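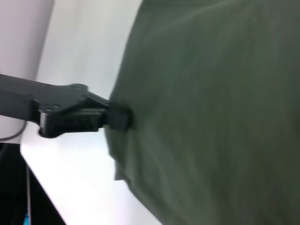
5. Teaching a cloth grasp in Masson

By now the arm is moving and the wrist camera is streaming, so you are ready for the best part of the set-up! In this section you will teach Masson to find a fold in a piece of fabric, press a fingertip into it and close on it. Set aside an afternoon. Cloth is far more fun than blocks, and it will teach you a lot about your control settings.

Before you start

You need a finished hand-eye calibration (section 3) and the Murnari planner running on the same machine as the camera driver. If you use a Trimach controller, set it to streaming mode first, or the force loop will not get its updates in time.

Pick a plain, medium-weight fabric for your first go. Patterned cloth works too, but the fold finder likes shading, and a busy print hides it.

CAUTION: Keep your hands clear of the fingers whenever the force loop is on. The arm will move towards the cloth by itself as soon as it sees a likely fold.

5.1 Set the camera

1. Open the Camera tab and choose Wrist.
2. Set the frame rate to 25 and switch auto exposure off. A bright table behind dark cloth will fool auto exposure nearly every time.
3. Lower the exposure until the table is just short of pure white, then raise the gain until you can make out creases in the cloth.
4. Click Hold. The values are now saved with the project.

Note: Cloth held close to the lens will look a little soft. Leave the focus alone. The fold finder works on broad changes of light and dark, and it copes very well with a bit of blur.

5.2 Mask the gripper

The fingers and the bracket are always in view, and without a mask Masson will happily report them as folds (one of our early builds spent a whole morning trying to grasp its own cable).

1. Move the arm to a clear spot with nothing in front of the fingers.
2. Choose Mask, then Learn. Open and close the gripper slowly until the bar fills up.
3. Check the outline. If a loose cable falls outside it, paint it in with the brush tool.
4. Save the mask under the name of your gripper.

If you change the fingers later, learn the mask again.

5.3 Tune the press

1. Lay the cloth over the table edge so that it bulges a little.
2. In the Contact tab, set the approach speed to Slow and the stop level to 67.
3. Click Touch. The finger moves in and should stop once it has made a small dimple in the cloth.
4. Look at the live view. Creases spreading out from the fingertip mean the cloth is under load. If you see none at all, raise the stop level one notch and try again.
5. If the cloth slides away in front of the finger, lower the approach speed before you touch anything else.

CAUTION: Do not set the stop level above 800. The planner will accept the number, but the wrist joint may trip its safety limit.

5.4 Record and train

1. Click Record and run the touch routine from as many starting points as you can. Move the cloth between runs, bunch it up, turn it over, let a corner hang. Variety helps enormously.
2. Mark each run Good or Slip with the two large buttons.
3. When the counter reaches 4,000 frames, the Train button lights up. Click it and go and have lunch.
4. Load the new model from the list and run Touch again.

The change after training is a joy to watch, with the approach path curving in towards the fold in one smooth move where it used to creep and stop.

Note: Models trained before the November release will load, but they ignore the mask. Train them again from the same recordings, which are kept in the Ronau folder inside your project.

If the arm hovers above the cloth and never commits, turn to section 9.2, Planner time-outs.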